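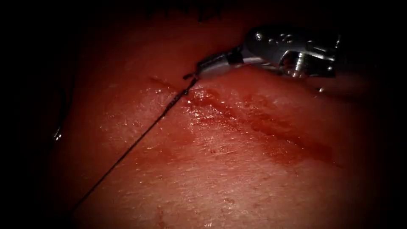

Metal needle driver over a lit tissue surface.

Home Threads Notes About

Filed under: Web Design / Typography

2 min read

Ruth Fothergill
September 13, 2025

1/ Spent July moving the Warneo docs site from five static font files to one variable font. Notes for anyone planning the same.

2/ Static set: 316 KB total. Variable file, subset to Latin and Latin Extended-A: 159 KB. Most of the saving came from the subset, so do that first.

3/ Check the subset against real names. Ours dropped Þ, and the byline "Þórarinsdóttir" rendered with a fallback first letter. Þ is U+00DE, in Latin-1 Supplement – the range I had typed stopped short of it.

4/ Declare the weight range in @font-face (font-weight: 100 900). Leave it out and the browser treats the file as regular and fakes the bold. Easy to miss on a high-density screen.

5/ Use font-weight, not font-variation-settings, for weight. The low-level property overrides as a whole, so setting one axis on a child resets the others.

6/ Layout shift: size-adjust and ascent-override on the fallback face. Kastora headings no longer move on swap. Virnstead body text still shifts by one line on narrow screens. Not fixed yet.

7/ Preload the one file, with the crossorigin attribute, even on the same origin. Without it the font downloads twice.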